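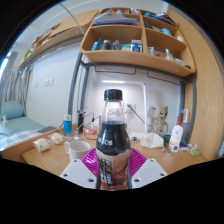
Rebecca Morelli

Topic: Has anyone here tried a sleep headband with the "memory tones"?

Hi everyone, long time reader and only an occasional poster, so please bear with me! My sister-in-law gave me a Plisov headband in May and I've been wearing it most nights. For anyone who hasn't run into one, it reads your brain waves through little pads on the forehead, and when it decides you're in deep sleep it plays very soft clicks that are supposed to strengthen the slow waves and help you hold on to whatever you studied that day. I'm learning Slovak (my grandmother was a Lukáč, and I promised her years ago) and I do my word lists right before lights out.

I do feel like more of the words are there in the morning. But I also feel like a person who wants her present to work, if that makes sense. Has anybody kept real track?

fludisthorpe_fran
Welcome out of the shadows, Rebecca! I had the older model, and my experience was lovely sleep for 2 weeks and then a sore forehead. As for memory, I couldn't tell you, I was using it to learn the bass part for choir and I already half knew it.

Raffaele Cattaneo
I'm going to be the grump, with affection. The lab studies on sound during deep sleep are interesting, but they're mostly small, the people are wired up with a full cap of electrodes, and someone checks the recordings afterward. A headband with a few dry pads is guessing at your sleep stage. Some results on memory were good, and others that tried the same kind of thing didn't find much. I wouldn't pay for it on those grounds.

Rebecca Morelli
That's fair, Raffaele, and I didn't pay for it, so there's that! Could I test it on myself, do you think? I have a deck of 200 words I haven't touched yet.

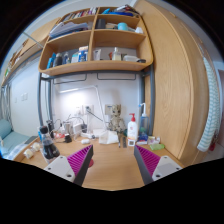
Desk and shelves, Thursday

kerkudham_nights
Ooh, please do. I'd split the deck in half, shuffled, and flip a coin each evening for clicks on or clicks off. Write the score down before breakfast, because once I've had coffee and a chat with my husband I start remembering things for all sorts of reasons.

Raffaele Cattaneo
The coin is a good idea, but she'll know which night is which, and that's half the trouble. Can the sound be turned off by somebody else in the house without you seeing?

Rebecca Morelli
The app has a volume slider and my daughter would be thrilled to be in charge of it. The clicks are so quiet I only catch them if I wake up.

fludisthorpe_fran
I have to disagree with Raffaele a little. If she's enjoying it and learning her grandmother's language, does it matter so much why? My late father swore by a cup of warm milk and nobody asked him for a control group.

Raffaele Cattaneo
Warm milk didn't come with a subscription, Fran. And it didn't send his brain waves to a company. Rebecca, do look in the settings for where the recordings go. Mine had sharing switched on from the start.

kerkudham_nights
Oh, good point. It's under Account and then Research on mine, and it took me 4 taps to find. I shut it off and everything else still works fine.

Rebecca Morelli
Found it, and yes, it was on. Off now, thank you. We start tonight, my daughter has the coin and I've got the first words printed out. I'll come back with the scores even if they're embarrassing.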